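Erklow open day at Flestville — who else went?

kasten_31
Posted in Events and visits

I was at the Erklow open day in June and I want to write down some things before I forget them. The group was 31 visitors, so you had to wait a little for a place near the front. First there was a talk by Idun Rustad about teaching robots with recordings of human hands. After it we could see the recording work. I expected metal parts and boxes, but the task was plastic bags, on a white table by a yellow bench. 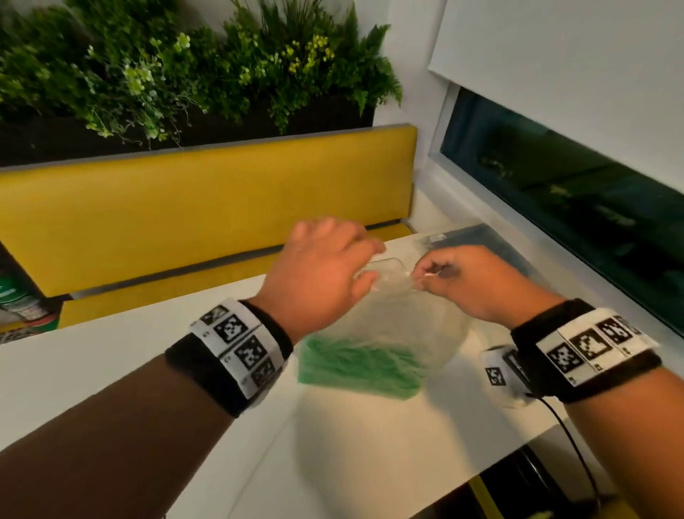 A bag on the white table, marker bands on both wrists

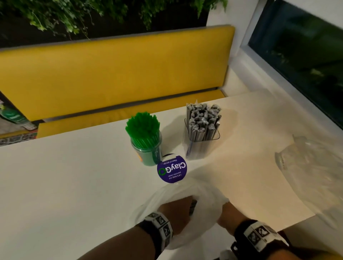
I asked why bags. The answer was that a bag has a new shape every time you touch it, and the robot needs many cases of this. They have 1,654 recordings of bags so far. For me this was the best part of the visit.

pelle-w
I went in the afternoon group. Nice people, but I don't agree it was the best part. I came to see a robot, and the arm demonstration was only 2 minutes long. The rest was persons with straps on the wrists.

kasten_31
It is true that the arm part was short. But the program did say "recording and demonstration", in this order.

Liapis
Are the square codes enough when a hand turns over? We tried similar bands and lost the tracking often.

kasten_31
I asked Wubit Demissie almost the same. She said the markers go around the wrist for this reason, but fast turns are still a problem — they throw these recordings away.

pelle-w
How many do they throw away? That number I would like to see.

kasten_31
She did not say. I can write to her and post the answer in this thread.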